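3 June 2024
By Dayana Quintero

Textile Care and Materials, Unit 4: Creasing and Crease Recovery in Knitted and Woven Cloth

These notes go with the second lecture of the unit. Read them before the practical session, and bring the fibre table from Unit 3.

4.1 What a crease is

A crease is a bend in cloth that remains after the force which made it has been removed. When a fabric is folded, the fibres on the outside of the bend are stretched and those on the inside are compressed. If the strain is small and short, the fibres spring back. If it is large, or held for a long time, some of the bonds between the polymer chains break and form again in new positions. The bent shape is then the resting shape, and the cloth must be treated in some way to return it to flat.

Two quantities should be kept apart. Crease resistance is the ability of a cloth to avoid being bent sharply in the first place, and depends largely on stiffness and thickness. Crease recovery is the ability to return after bending. A stiff linen has fair resistance and poor recovery. A fine wool has little resistance and good recovery.

4.2 The role of water

In cotton, linen and viscose, the chains are held to one another by hydrogen bonds in the less ordered parts of the fibre. Water enters these regions easily and loosens the bonds. Cloth that is folded while damp and dried in that position will keep the fold, as the bonds form again around it. Ironing with steam uses the same effect in reverse: moisture and heat free the chains, pressure holds the cloth flat, and drying sets it.

Polyester takes up very little water, and its creases are governed mainly by temperature. A crease put into polyester above its glass transition, then cooled under load, is hard to remove at any lower temperature. For this reason hot washes followed by a fast cold spin should be avoided for polyester blends.

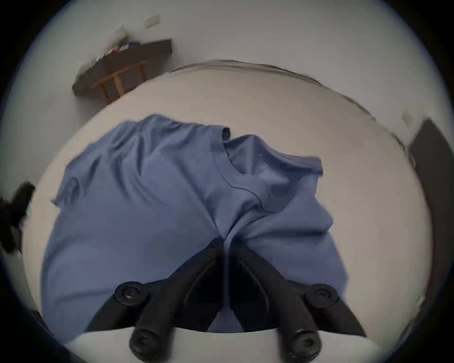 Knitted structures behave differently from woven ones made of the same fibre. In a plain weave the yarns cross at short intervals and cannot move far, so a fold bends each yarn sharply. In a weft knit the yarn runs in loops, and part of the strain is taken up by the loops changing shape and sliding over one another. The T-shirt is the usual case of a knitted garment: left crumpled on a surface, as the light blue one is, it gathers into loose folds, and a fold pinched up between two tips puts the strain into a small area. Loop movement is limited by friction, however — a tightly knitted cloth recovers less freely than a slack one.

4.3 Measuring recovery

The common method is the recovery angle. A small strip is folded in half, loaded for a fixed time, released, and left to open. The angle between the two limbs is then read. A flat strip gives 180 degrees and a strip with no recovery gives zero. Results are reported separately for the two directions of the cloth, and sometimes added together.

Points to watch in the practical:

Condition all strips in the standard atmosphere overnight.
Handle strips with tweezers, by the ends only.
Curling at the edges of single jersey makes the angle unreliable. Record it, but do not include it in the mean.
Use the 2 minute reading for all plots.

4.4 Reading

Holst, course reader, pages 788 to 833. The section on resin finishes may be left until August.

Related items
Unit 3: Fibre Structure and Moisture Regain
Unit 5: Easy-care Finishes
Fonberg Laboratory: Booking and Safety Rules

This site uses cookies to remember your settings. Accept | Manage choices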